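Weldu parts room, progress report to Skerura
June update, covering the sorting and shelving work

Hi Renata,

You asked for something shorter than last time and I have already failed at that, so get a coffee. The good news first: the parts room at Girkthorpe is now a room you can walk into. In March you had to turn sideways to get past the door, and Siyabonga once lost a tape measure in there for three weeks (it was in a paint tray). The long wall is shelved floor to ceiling, the lights work on both sides, and the bars and rails that used to live in a heap under the window all have somewhere to go.

Where the money went, in plain terms. The biggest chunk of this round paid for the shelving from Jorwood, which came in 30 dollars under the quote once we agreed to pick it up ourselves. Ekow drove, I held the map upside down, we got there. We spent 200 dollars on labels, a label printer and the tape that goes in it, and I will admit the tape was more than I expected. The rest is still sitting in the account for the second half of the work, mostly the racks for the long pieces.

Now the bars, which are what you'll really want to hear about. We had settled on keeping them by length, and I was pretty sure of it, and I was wrong. When someone comes in looking for a piece they ask for the color first - the red-brown ones or the green ones - and only then do they get fussy about size. So we've gone over to color first and length second. It meant relabeling 8 shelves that had only just been labeled (sorry, tape budget), but Jahangir tried it for a week at the front desk and says he isn't going back.

Mixed bins are the sticking point. Things come back to us jumbled, and a jumbled bin takes longer to put away than you would think, mostly on account of the bars lying across one another. You pull on the bottom one and the top one swings around and catches your knuckles. The little fittings are worse, they get in next to the bars and you don't notice them until you're sweeping up.

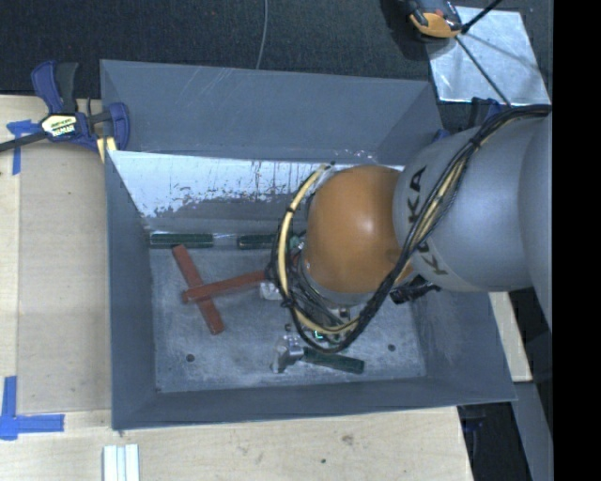

Words: Živko Popescu, parts room, Girkthorpe
Sent Wednesday, June 5, 2024

Two red-brown bars crossed and three green ones is a gentle bin, by our standards! With one like that, the top red-brown bar comes off first, then the one under it, and the greens can come out in any order you like. Siyabonga wrote that up as a rule for everyone (top piece first, small pieces last, bin wiped before it goes back) and it's taped up by the sink. We've also started setting a tray next to the sorting table for fittings, so they don't ride along to the wrong shelf with a bar.

I'm going to stick with the sloped metal bins, by the way. I know we talked about swapping them for plastic tubs with straight sides, and the tubs do stack better. But we borrowed a couple of tubs to try and the short pieces kept ending up jammed upright in the corners, where you can't get your fingers behind them. The metal ones get scuffed on the bottom and they're no beauties, but I'd sooner spend that money on racks.

What hasn't gone well: the inventory. I promised you a full list by now and I have 40 pages of one, in two different handwritings, with the green bars listed under G in one half and under B in the other. Ekow is typing it up in the evenings. I should have asked for help with this sooner and I didn't, so that one is on me. You'll get the complete version before the end of June, and if it's slipping I will call you and not wait for you to call me.

Two things I need from you when you have a minute. First, can the leftover label money be moved over to racks, or does it have to stay where it is? Second, the side door still sticks, and the landlord says it's our job while our lease seems to say it's his. If somebody at Skerura could read that page with a cooler head than mine I'd be grateful.

Next up is the far corner, which is mostly end caps and odd lengths of pipe and a desk with no drawers. Jahangir wants to keep the desk. I don't, but he has cleaned it now, so I think I've lost.

Come by whenever suits you, mornings are quieter.

Živko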